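About Primum

Primum is a small publisher of writing on foreign policy, with a particular weakness for sanctions, export controls and the sort of treaty annex that gets read once, by the person who typed it. We put out a fortnightly briefing, a longer quarterly paper, and a spreadsheet that has grown a following of its own. We are paid for by our readers, who are fewer than we would like and more argumentative than we expected.

How we began

Tímea Farkas and Barnabás Fülöp met while working for a shipping insurer, where their job was to tell captains which ports they could call at without ending up in a courtroom. The rules came from several capitals at once and did not always agree. A cargo of pump parts could be lawful in one language and a criminal matter in another. Tímea began keeping notes on who had banned what, and when, and whether anyone had remembered to lift it afterwards. Barnabás began correcting her notes in green ink. By the time they left, the notes filled 27 binders and the insurer was glad to have the shelf back.

The first briefing went out one March to 60 people, most of them former colleagues and one of them Barnabás's dentist. It ran to five pages and dealt entirely with the word "comprehensive", as used by foreign ministries to describe measures with a great many holes in them. The dentist is still a subscriber.

We took the name Primum from the doctors' old rule about doing no harm first, which seemed a fair thing to hang over a desk where people study embargoes. There was a proposal to use the whole Latin sentence but it would not fit on the door.

What we publish

The Briefing comes out every second week. Each issue takes one dispute between states, one measure meant to settle it, and follows the thing through: who drafted it, who asked for an exemption, who got one. We try to keep it under ten minutes' reading. Etelka Szűcs, who edits it, has a dislike of the phrase "sends a strong signal" and strikes it out wherever she finds it, including in quotations, where she then has to be talked into putting it back.

The Prumis Papers are longer and quarterly, and carry the arguments we could not squeeze into anything shorter. Recent subjects include frozen bank reserves, the trade in re-flagged tankers, and what happens to a country's pharmacies when medicines are exempt from sanctions on paper but the banks would sooner not handle the payment. Outside authors are welcome. So are authors who disagree with us, provided they can stand being edited by Etelka.

Witora is the spreadsheet. It lists sanctions measures by the country that imposed them, the country on the receiving end, the date they began and the date they stopped. The last column is mostly blank, and we have come to think of it as the most interesting thing we make. Jolán Fodor looks after Witora and answers letters about it. If you have found a mistake she would like to know. If you have found a mistake that is a matter of opinion she would still like to know, though she may take longer to reply.
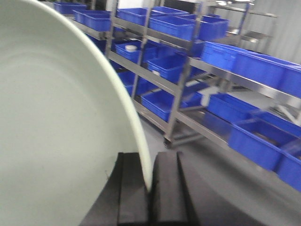 Sanctions are usually described by the people who write them as a matter of pressure. A little here, a little there, and the other government will see reason. Most of our work is an attempt to find out where the pressure lands, which is seldom where the press release said it would. Customs lists make good reading on this point. A pale green bowl with a glossy inside is a bowl to anyone who has ever made a salad, but let a tariff officer at it and there are questions of material, origin, glaze and end use, and somewhere a form asking whether it could be put to military purposes. Multiply that by everything in a kitchen, then a hospital, then a railway, and you have some idea why an embargo announced in an afternoon can take a generation to unpick. We write about the afternoon as well, but we think the generation gets too little attention.

How we work

We read the documents. It sounds a modest boast until you have seen the documents. Anikó Mészáros reads them in six languages and grumbles in a seventh. Every factual claim in a Primum paper has a source, the source is listed, and where two governments give different accounts of the same meeting we print both and let the reader enjoy the contrast.

We do not take money from governments, parties, arms makers or anyone presently on a list we write about. This last rule has cost us one donation, a generous one, from a gentleman who was very hurt. Our accounts are printed once a year at the back of the spring paper, where they occupy half a page and still leave room for a map.

We do not make predictions either. We made one, in our second year, about an election, and we would prefer to leave it there.

Who we are

Tímea Farkas, director. Writes on maritime trade and chairs the editorial meeting, which is to say she brings the kettle in.

Barnabás Fülöp, research. Export controls, dual-use goods, green ink.

Etelka Szűcs, editor of the Briefing and the Prumis Papers.

Anikó Mészáros, documents and translation.

Jolán Fodor, Witora, subscriptions and the telephone.

Talks and visits

We give talks to schools, evening classes and the occasional trade body. The standard talk lasts an hour with questions and is called "Who Exactly Is Being Punished?" There is a version for sixth forms which is the same talk with a better map. We ask for travel costs and a room where the clock can be seen from the front.

Our own evenings are held in the Kinnunen Room, down the corridor from the office. It seats 100 and has done so twice. Subscribers come free and may bring a guest, and the guest may disagree with the speaker at whatever length the chair allows.

Getting in touch

Subscriptions, corrections and complaints all go to Jolán. Proposals for papers go to Etelka and should be no longer than a page. Letters from embassies are read by everyone, usually aloud.

Page last revised Sep 2, 2023.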